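Noche de partido en casa

Empiezo esto a las once y pico, con la tele ya apagada. El Vorkotmont ha pasado a la final juvenil y el Brallus se queda fuera por un gol en el descuento. Quiero dejarlo apuntado hoy, que mañana mezclo las jugadas.

El Brallus salió con línea de 5 atrás, igual que en la ida. Los dos carriles subían poco y el mediocentro se metía entre centrales en cuanto perdían el balón. El Vorkotmont tardó media hora en encontrar por dónde entrar. Tenía la pelota, pero la tenía lejos, y cada centro lateral acababa en la cabeza del mismo central. El primer disparo a puerta fue del Brallus, en una contra de tres toques que paró bien el portero con el pie.

En el descanso cambiaron al extremo izquierdo y pusieron a un media punta que jugó pegado a la banda y acababa casi siempre dentro. A partir de ahí el carril derecho del Brallus dudó: si lo seguía, dejaba libre al lateral, y si se quedaba, el chico recibía de cara. El 1-0 vino de eso. El empate, de un córner mal defendido. 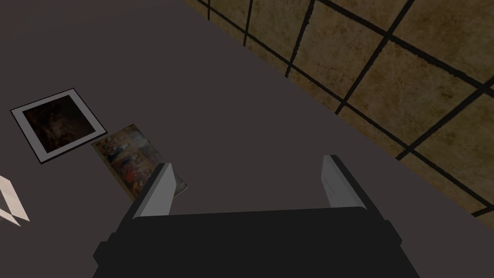

La final se juega en Flalto, en octubre, y todavía no sé si iré. El campo tiene 1000 localidades y a cada club le dan 300, el resto sale a la venta por la página de Kombo, que ya se cayó en la semifinal del año pasado. El autobús de la peña sale temprano y vuelve de madrugada. Me puse a hacer cuentas en un papel y acabé dibujando el campo, con una diagonal larga desde la banda izquierda hasta el área, recta como la línea donde se juntan la superficie gris y los azulejos marrones de la imagen. Por esa diagonal entró el pase del segundo gol. El central salió tarde y el delantero solo tuvo que poner el interior.

El otro finalista me preocupa más que el Brallus. Presiona arriba con cuatro y roba mucho cerca del área, y nuestro portero juega regular con los pies. Yo sacaría en largo los primeros minutos y buscaría la segunda jugada con el media punta. También dejaría en el banquillo al lateral derecho, que lleva dos partidos llegando tarde a todo - aunque es verdad que nadie le ayuda por delante.

En la grada hubo 800 personas, según dijeron en la retransmisión. Para una semifinal juvenil me parece bien. Se oía a los del Brallus más que a los nuestros hasta el último gol.

Mañana miro lo de las entradas antes de desayunar.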